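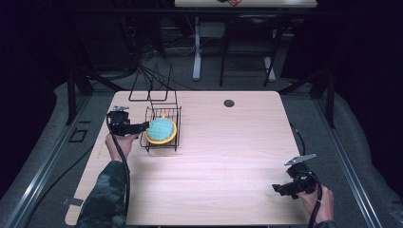
Speaker notes: Who teaches the robot?
Evening session, Grullelau, 20 minutes plus questions

Start without the title. Ask who in the room has been told that a robot is coming to their site. Then ask who has met one. Leave the hands up long enough for people to look around.

I work in a packing hall. I don't build these machines and I don't sell them. I came to this subject the way most of you did, through a staff meeting with a slide that said "freeing people for better work." I asked what the better work was and got told it would become clear.

At Nurmi it became clear in March. The better work was holding a pair of grippers.

Explain for the back rows: you take one gripper in each hand, cables and all, and you do a packing job with them. Dish into basket, dish out of basket. Then you do it again. The recordings go to Rivuva, who use them to train the Willano arms. The target was 900 recordings per table before anybody would discuss a start date. Later the target was 3000. I have not heard a good reason for the change.

(Pause. Drink water. Don't rush the next part, I always rush it.)

What the job was before. You stood at a bench, you packed, you talked. If something was awkward you picked it up another way without thinking about it. People who had been there a while had fast hands and were proud of them.

What the job is now, for those picked to do it. You are slower than you have been since your first week. Your fingers are shut around a handle and two stiff black fingers do the touching. If you fumble, the take may be thrown out, and you may not find out which one or why. The skill is still yours, but you are using it at arm's length.

Some people like it. Say this and mean it. A couple of my coworkers asked to stay on it. It's quieter and you don't lift much.

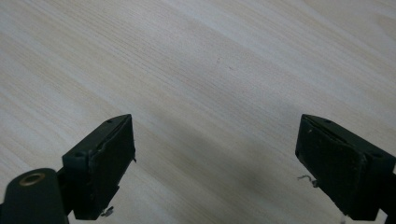
Last changed: March, 4:40 pm

Slide stays up for this section. Point at the pads. Look at the edge of the left one. Tools wear, and somebody has to notice, report it and swap the part. Ask the room where that shows up in the savings figures. In the plan we were shown, it didn't. Neither did wiping down the table, setting the objects back for the next take, or sorting out cables.

So, three things I'd want settled before anyone picks up a gripper.

Pay. We were on the packing rate while doing a different job. Management called it a trial. A trial with a quota is a job. We got 15 cents an hour extra after two months of asking, and I still think that's thin for teaching a machine your trade.

Recordings. Who keeps them, for how long, and can they be used to judge how fast you work? Rivuva told us no. I asked for it in writing and the writing said "not currently."

After. If the Willano arms do end up on the line, what happens to the people who trained them? I want names of jobs, with hours and a rate. "Redeployment" is a word, and I can't pay rent with it.

If someone asks whether the arms work: I've seen them do the demo. I haven't seen them do a full shift. Say exactly that and stop.

If someone from the vendor side says I'm against progress, don't take the bait. Ask them for the shift data.

Handout is by the door. The sample clauses are on the back page, and clause two still needs fixing, so tell people to cross out the second sentence.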